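Teaching the arms by hand: your questions, my answers

Last updated 2023-05-02

I run the demonstration sessions for the Tandeo project at Metine, and I get the same emails over and over, so I've gathered them up. If yours isn't covered, write to the project address and I'll add it when I next have a quiet afternoon.

What do you mean by a demonstration?

One go at a task, start to finish, with a person driving. You move the arms, the cameras and joint readings get saved, and the lot goes into a folder for training later. Nothing clever is going on in the arms while you do it. They copy you, wobbles and all!

Do I need to know any programming?

Not a bit. If you can put the shopping away you can do this job. The recording program (we call it Kullodeo) has a start key and a stop key, and I'll set everything else up for you.

How long before I'm any good?

Most people feel hopeless for their first session and then quite suddenly don't. I ask everyone to practise for 2 sessions before we keep anything. Mine were dreadful, if that helps - I spent most of the first one closing the fingers on thin air.

Which task do beginners start with?

Bottles and the yellow bin. They're light, they roll a bit, and you find out quickly how far each arm can reach. You also learn to keep one arm well back while the other is busy, and that habit will save you a lot of grief on the harder jobs.

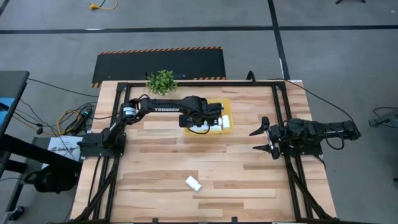
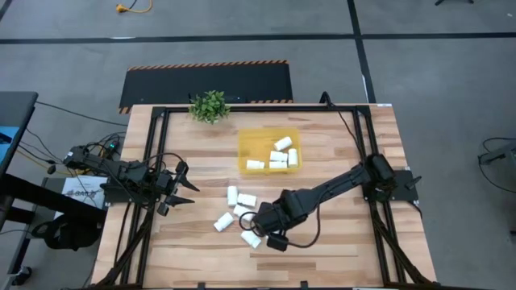 Bottles and bin on the bench, with an arm at either side.

What happens if I drop something?

Carry on. Pick it up again if you can reach it and finish the task as normal. We like having a few recoveries in the set, as a robot that has only ever seen perfect runs gets stuck the first time anything slips. If it lands on the floor, press stop, mark the run as spoiled and start a fresh one.

Can I go as fast as I like?

Please don't. Go at the speed you'd use to pour a full cup of tea. Quick jerky moves come out badly in the recordings and they're hard on the motors too. Long pauses are a nuisance as well, so if you need to think, do it before you press start.

Why not just move the arms directly?

We've tried it, and it's fine for teaching one simple path. The trouble is that your hands and sleeves end up in all the camera views, and with two arms you soon run out of hands for anything fiddly. Driving from a second set of controls keeps you out of the way.

How many demonstrations do you have?

1,854 at the last count, over all the tasks. Almost 72 of those are mine, and I'd happily bin the early ones.

Does it matter where I put things at the start?

It does, and the answer is to mix it up. Shift things between runs, turn them round, use a different bit of the bench. If every run starts the same way, the robot learns the spot and ignores the object - we lost most of a November that way.

Can I take a break?

Whenever you want. I make everyone stop after 5 runs in a row anyway and shake their hands out. Your grip gets sloppy well before you notice it.

Can I use the recordings in my own work?

Students and staff can, once they've filled in the Ng form on the downloads page. I check those on Fridays, and I'm afraid chasing me won't make it any quicker.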